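Table Trays: A Skeptic's Gallery

I have sold, bought and washed cafeteria trays for 18 years, and I don't trust the current enthusiasm for the "curated tray." The pitch from outfits like Maltum is that a colored tray with matching pieces makes people slow down over lunch. Maybe. I've seen people eat over a sink with perfect contentment. Alper Taşdemir asked me to put this page together anyway, so these are my notes on what goes on a tray and whether it earns its spot.

The Grellholm catalog lists 1369 pieces of casual tableware. I'd guess most kitchens could get by on 7 of them. The rest is color, and color is cheap to add.

Mixed handles are the latest thing. A pink fork, a yellow spoon, an orange plate, none of it matching and all of it meant to look as if it came together by accident. I was ready to dislike the combination. On a dark green tray it holds up better than I expected – the green does most of the work, and the amber glass helps.
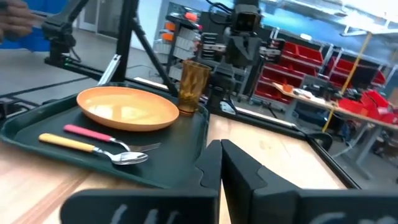 My complaint is with the layout. Fork and spoon side by side in front of the plate looks tidy, but you have to reach over them to eat, and sooner or later a sleeve goes in the soup. Escobedo's old setting guide put them at the side, and I still think that was right. The glass belongs at the back corner, though. I have no argument there.

As for the plate, a raised rim is worth having on any tray that gets carried. Whether plastic keeps its shine is another matter. Jernow says theirs will take up to 1854 washes, and I'd like to meet whoever stood by the sink for that.

Page last changed September 9, 2023. Corrections go to Alper, complaints to me.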